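Drindside Laundry Room: A Small Gallery

Welcome to the laundry page! We've been meaning to put one up ever since the kitchen gallery went online in June, and several of you at Treturley have written to ask what sort of machine we ended up with and where on earth we managed to put it. So make yourself a cup of tea and have a look round. The whole house at Drindside was done up over 14 months, and the washing corner came very near the end of it all, by which time we had rather strong opinions on paint and almost no money left (the budget for this bit was 197 pounds, not counting the machine, and we're quite proud of that).

We wanted somewhere plain and calm, with pale grey walls and a bit of stripe underfoot, where you could do a small wash without feeling you'd been sent to the cellar. The old place on Illey Lane had its washer wedged beside the back door, and anyone who ever stayed there will remember the draught.

The Washing Itself

Dark things and coloured things go in together here, I'm afraid, as long as they've been through the wash a few times already. My grandmother would have had a great deal to say on the matter! The door opens good and wide, and the basket stays close by, so something black and something in teal green make a very short journey between the two.

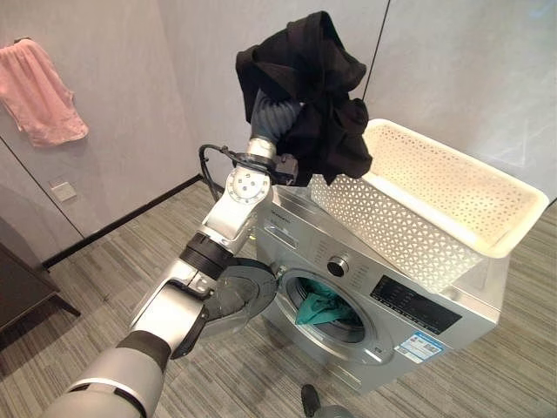
The Corner and the Basket

I do love a flat top on a washing machine. It gives you a shelf for nothing, and in a room this size (4 steps and you're across it) every shelf counts. We looked at hanging racks and a folding table from Hoxha, the furniture people, and in the end we bought neither and simply stood the basket on the lid. It's an ordinary white plastic one with a pattern of little holes in the sides, and the smooth rim is kind to your hands when you're carrying it up and down the stairs. The silver finish on the washer seemed a bit grand to us at first, but it sits very nicely against the grey and we've grown fond of it. 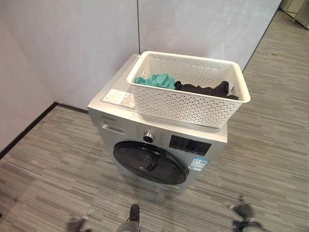 The washer in its corner, with the teal and the black side by side in the basket on top.

Page last updated December 12, 2024. The hallway and landing pictures will follow once the banister has had its second coat.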